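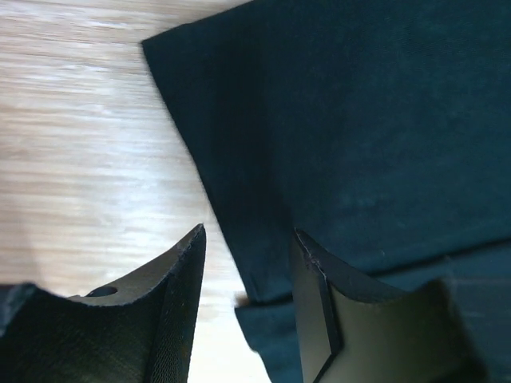
About Skosurside

Skosurside is a small school of mending, alterations and plain sewing on Lastumska Street. We teach adults to take care of the clothes they have. We also run a repair counter three afternoons a week, which pays a fair share of the rent.

We have read a lot of About pages in our trade, and most of them say the same things. They say they are passionate. They say they are changing the way the world thinks about clothing. We doubt it, and we doubt we are changing the way anyone thinks about anything. What follows is what we do, what we charge for, and where we think the claims made for repair (ours included) go too far.

How the school started

Piroska Vass worked in alterations for most of her career, first in the back of a dry cleaner's and later for a bridal shop. Jenő Szilágyi cut patterns for a workwear company until it moved its cutting abroad. They met when both answered the same ad for a secondhand buttonhole machine. Piroska got the machine. Jenő offered to fix it, and it did need fixing.

The first classes were held in Piroska's dining room, six people at a time, with two sewing machines between them. That was too many people and too few machines. The course was called "Learn to Sew in a Weekend," a name we are still a little ashamed of. No one learned to sew in a weekend. A few of them learned to thread a machine and hem a dish towel, and one of them came back a year later and asked for the rest of what she had paid for. She was right to ask. We gave her the longer course for free and dropped the name.

We took the Lastumska rooms after that. The front one is the counter and the fitting corner. The back one is for classes. There is a third room that was supposed to become a library of patterns and is full of zippers.

What we teach

The main course is called Ground Work and runs over 90 hours. People often ask whether it can be done in less. It can, if you already sew, in which case you may not need it. For a beginner, most of the time goes into handling cloth: laying it out straight, finding the grain, pressing it, pinning it and unpicking it. The machine is the easy part. We know this is not what the ads for sewing machines say.

Students in Ground Work go through hems (by hand and by machine), seams and seam finishes, buttons and buttonholes, zippers, patches, darning on knits and wovens, taking in and letting out, and one simple garment at the end. The garment is a pull-on skirt or a pair of pajama pants. We used to let people pick anything, and we spent several terms helping beginners finish coats that should never have been begun.

After that there are shorter courses:

Trousers. Waist, seat, hem, fly. The seat takes up most of it.

Knitwear repair. Hand work only, at the long table. Bring your reading glasses if you own any.

Linings. Replacing a jacket lining from start to finish. Please have done Ground Work first, or show us something you have made.

Machine care. Jenő takes one apart and makes you put it back together. We run this on our old Grindetti straight-stitchers, which are heavy, noisy and simple enough to learn on. We are not paid to like them, and for home use we would steer you to something you can lift.

Class size is capped at 6. We have been told we could seat ten if we bought smaller tables. We tried smaller tables. You can't lay out a pair of trousers on them.

What we don't promise

We don't promise that you will save money. Some of our students do. Others find out that thread, needles, shears, an iron worth having and a course fee add up to a good many store-bought shirts. If you own few clothes and wear them hard, repair will probably pay. If you buy a lot and wear it little, the cheaper fix is to buy less, and you don't need us for that.

We don't promise that you will save the planet either. There are posters that give a figure for how many gallons of water or pounds of carbon are spared each time a shirt is mended. We've tried to follow some of those figures back to where they came from and mostly ended up at another poster. A mended shirt only spares anything if it stands in for a new one. If you mend the old shirt and buy the new one as well, you have two shirts. We think keeping clothes going is a good habit and we're content to leave it there until someone shows us better numbers.

We have our doubts about visible mending as well, at least as it is sold now. A bright darn on a worn elbow is a fine thing. But we have had perfectly sound jeans brought in by people who wanted a hole cut so that it could be patched, and we don't do that work. If you want it done, there are places that will.

And we don't teach "calm." Several people have told us that sewing is good for the nerves. It may be good for theirs. Ask anyone setting a zipper for the third time.

A word about certificates

We give out a sheet of paper at the end of Ground Work because employers kept asking former students for one. It says which parts of the course you finished and it is signed by whoever taught you. It is not a license and no outside body has looked at it. If a shop wants to know whether you can sew, the best thing you can do is take in a garment you have altered and turn it inside out for them.

To date 458 people have finished the full course. We can't tell you how many still sew. We sent out a survey once and got back a handful of forms, nearly all from people who do, and that tells you more about who fills in forms than it does about our teaching. Schools that print a success rate must have a better way of finding out, or a looser idea of success.

The repair counter

The counter takes in everyday alterations and repairs: hems, zippers, torn pockets, linings, worn collars, moth holes in knits. We look at each piece before quoting, and the quote holds. If it takes us longer than we thought, that is our problem.

We turn down a fair amount of work. Reasons include:

Fabric that has gone weak all over. We can patch the hole, but the next one will open beside the patch.

Bonded seams and glued hems. Some can be sewn over. Many can't, and the result looks worse than the damage did.

Leather, apart from very small jobs.

Wedding dresses. Piroska has done enough of them.

Work done at the counter comes with a 90-day guarantee on our stitching. If our seam opens, bring it back. If the cloth beside our seam opens, we'll take a look and tell you plainly what we think, and you may not like it.

Students do not practice on customers' clothes. We have been asked this more than once and the question is a reasonable one. Class work is done on cloth we supply or on things people bring from home.

Where our cloth comes from

Practice fabric comes mostly from Gál, a wholesaler that sells us end-of-roll cotton, twill and jersey. The colors are whatever is left, so a whole class may end up working in the same shade of green or brown for a term. We are sometimes asked if this cloth is sustainable. We asked Gál, and they sent us a brochure with leaves on it. What we can say is that the rolls were already woven and had not sold, and that the price is low enough for people to make mistakes without feeling sick about it. Those seem like good enough reasons to us.

Scraps big enough to use go in the bins under the window and are free to students. The small stuff gets thrown out. We used to send it off to be recycled, until we asked where it went and could not get a clear answer from anyone along the line. If you know of an outfit that will tell us, please write.

Who teaches

Piroska Vass teaches Ground Work and Linings and runs the counter. She is strict about pressing and will send you back to the iron. She doesn't believe in talent, or says she doesn't.

Jenő Szilágyi teaches Trousers and Machine Care. He drafts on brown paper and has strong views about commercial patterns, especially the sizing, which he thinks is made up. He can show you why with a tape measure if you have the time.

Knitwear repair is taught by the two of them in turn. Their methods differ at the cast-off edge and neither has talked the other around.

Fees and places

Fees are listed on the courses page and include cloth, thread and use of the machines. They do not include shears. Please don't buy a kit before you start — most of what is in those boxes is never used, and the scissors are poor.

The autumn course opens in October. We don't run early-bird prices, countdowns or "last two places" emails. If there is a place, the courses page says so. If you drop out before the second class you get your money back, less the cost of cloth already cut.

Visiting

The counter is open from 2 p.m. to 6 p.m. on counter days, which are posted on the door and change with the term. You are welcome to come in and look at the classroom before paying for anything, and we would prefer it if you did. Bring the thing you want to fix. Wash it first, please.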